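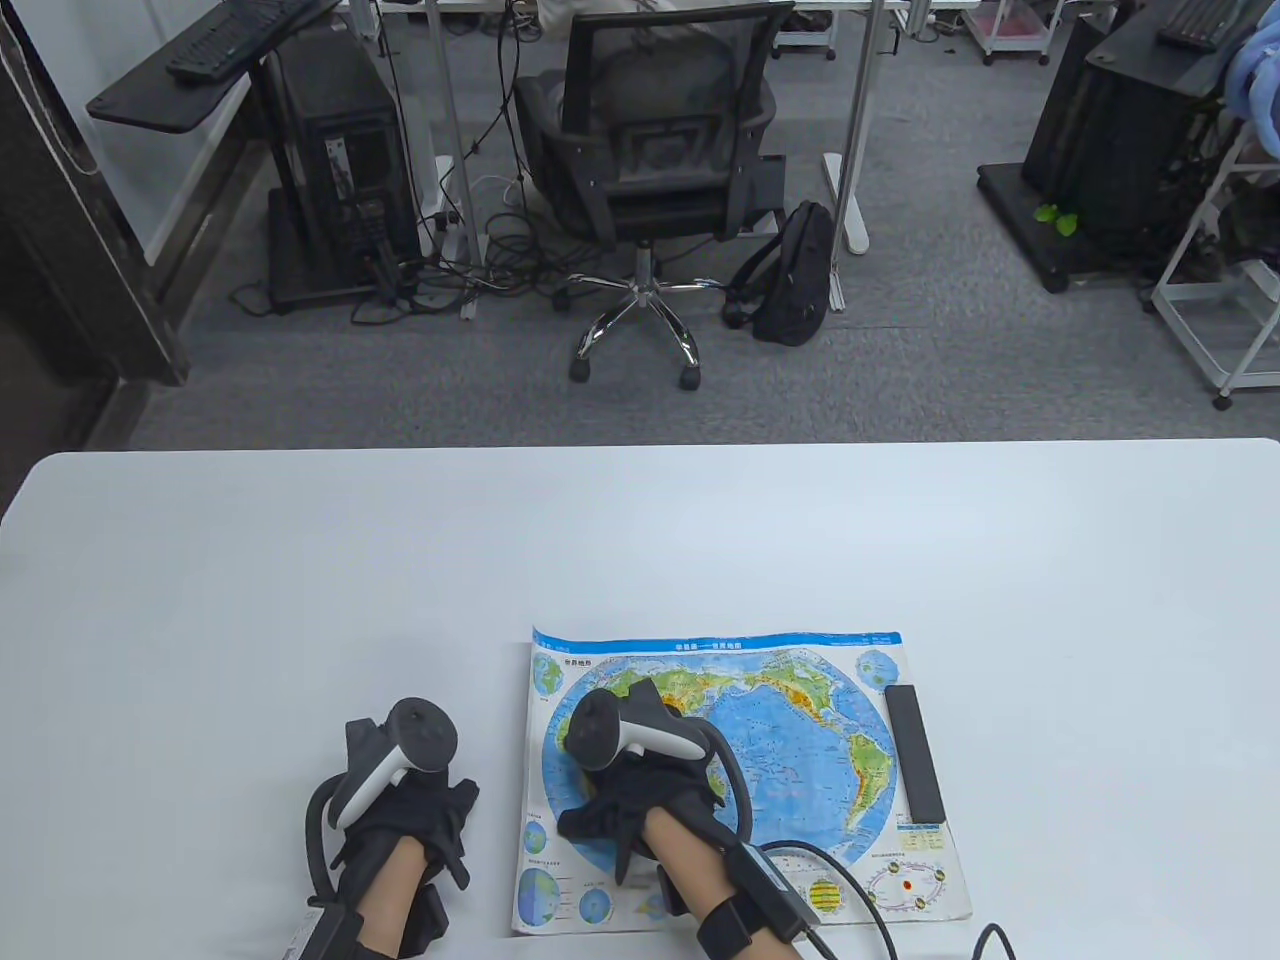
The map in question. Pacific in the middle, Americas on the right.

Thread: Which ocean do you cut in half?

zitley_dad
Bought a world map for my kid's wall and my brother-in-law has been over twice to tell me it's wrong. His complaint is that America is on the right. I said it's a ball, Greg, there's no right. He said there is on a map. I hate that he has a point. Does anyone here have a Pacific-centered map up at home, and do you get used to it?

coldharbor33
Had one for years. You get used to it in a week, and then every other map looks like somebody dropped it. The whole Pacific in one piece is worth the price by itself. On the usual kind you'd think Alaska and Russia were strangers.

Fletcher Doolan
Posted 9 Jun 2021
You have to cut the thing somewhere, and the best place is wherever the fewest people live. Cut the Atlantic and you slice through Greenland. Cut the Pacific and you mostly annoy Fiji. I taught geography for long enough to hear every argument for both, and I still say put the Atlantic in the middle for a kid in Ohio. They should be able to find their own house without turning their head.

coldharbor33
"Mostly annoy Fiji" is a bold thing to put in writing, Fletcher.

Fletcher Doolan
Fiji is welcome to write in.

mapless_in_rewi
Greenland is the least of it. What projection is it? If it's a rectangle with Antarctica smeared along the bottom like cream cheese, send it back.

zitley_dad
Oval. There are little globes in the corners and a diagram of the orbit going around a red sun. The title is in Chinese, which I can't read, so for all I know it says "Greg is right."

mapless_in_rewi
Oval is fine. Oval is a civilized compromise. Everything at the edges leans over a bit but you can still recognize it.

brenari_lou
Nobody has asked the real question, which is how you're getting it flat. Mine came in a tube and spent the whole of April trying to go back in.

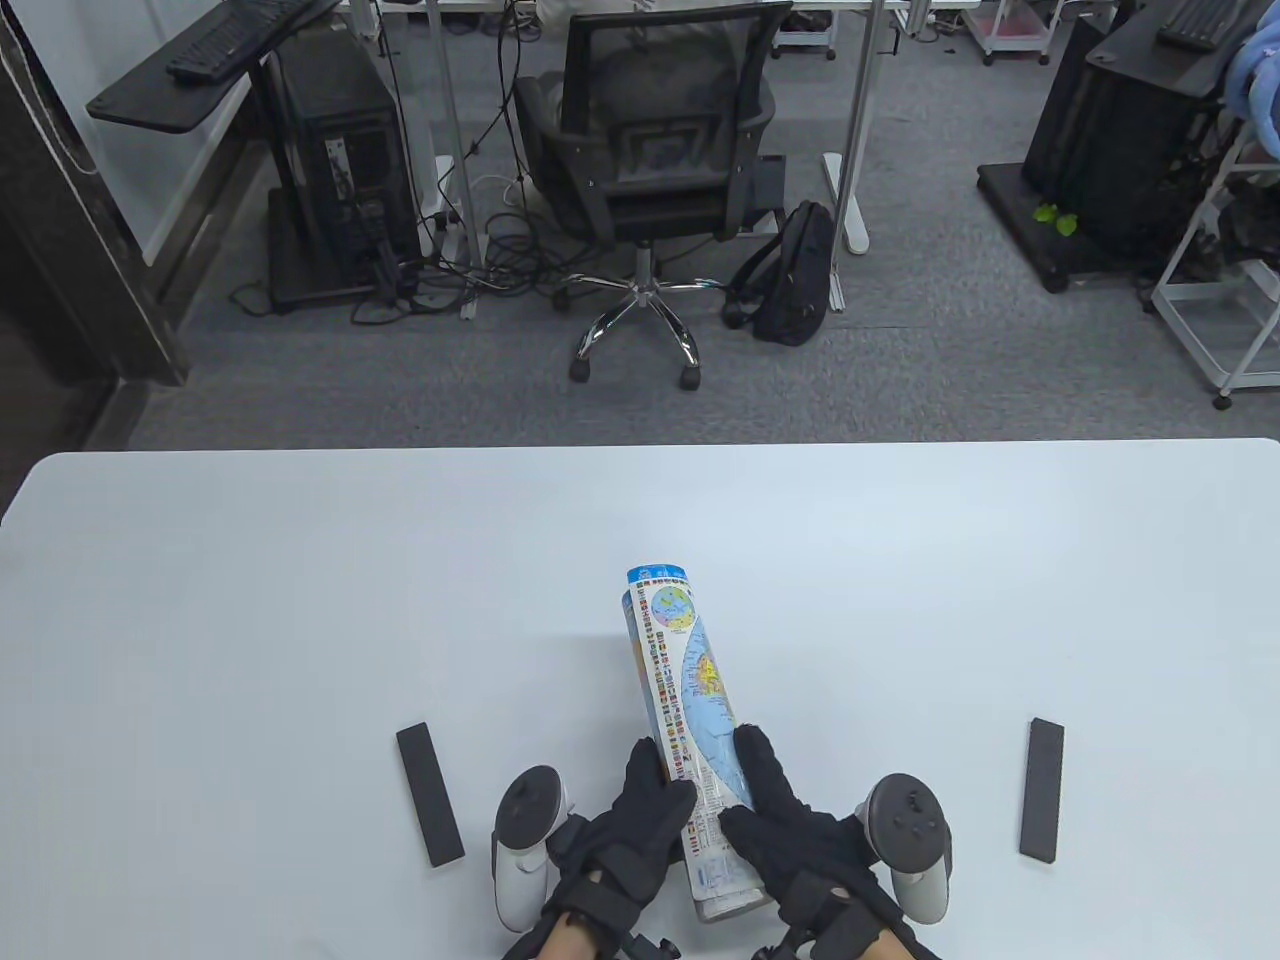 I tried books on the corners, then a rug on top, then more books on the rug. What finally did it was rolling it the other way, loosely, and leaving it overnight with two rubber bands. Don't iron it. I did that to a map of the Great Lakes and there is now a sixth one.

coldharbor33
Seconding the reverse roll. Not if it's laminated, though. Mine creased and I had a mountain range through Kansas.

brenari_lou
Then you rolled it too tight. Loosely, I said.

coldharbor33
I rolled it like a person who wanted to go to bed.

zitley_dad
It is laminated, and the edges do curl. I was going to use thumbtacks.

Fletcher Doolan
Please don't put a hole in the Aleutians. Wooden poster rails, one at the top and one at the bottom. The bottom one does the flattening for you.

mapless_in_rewi
Rails are overpriced. Two strips of molding and some double-sided tape from Wusness, done in ten minutes.

Fletcher Doolan
And on the floor in eleven.

zitley_dad
Going with the rails. For the record, the kid came in while I was reading all this, found Australia right away, and asked where Greg lives. I pointed to the far right. He's coming for dinner, so I'll let you know.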